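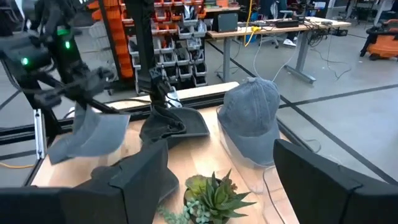
Should the second arm be bought this year?
Hold the order until the spring budget, and spend the remaining money on grippers and spare cables.

Progress report, Eddale handling project
14 November 2022

Clarnedier wants us to commit now and has offered $2,000 off the arm if we do. I don't think much of the offer. The discount leaves out mounting, and the service plan runs over $3,000 a year after the first.

Cap handling is still the test job. Soft goods fold and tip in ways the sales demo never covered – a cap on its side is a different problem from one sitting upright on a holder. A second arm would give us the same problem twice.

Plustis quoted 7 weeks for replacement fingers. Mogensen said 3, but would not put it in writing, so the plan uses the longer figure.

Request: release the gripper money in November and move the arm to next year's list. The Clarnedier quote should be reopened without the service plan bundled in.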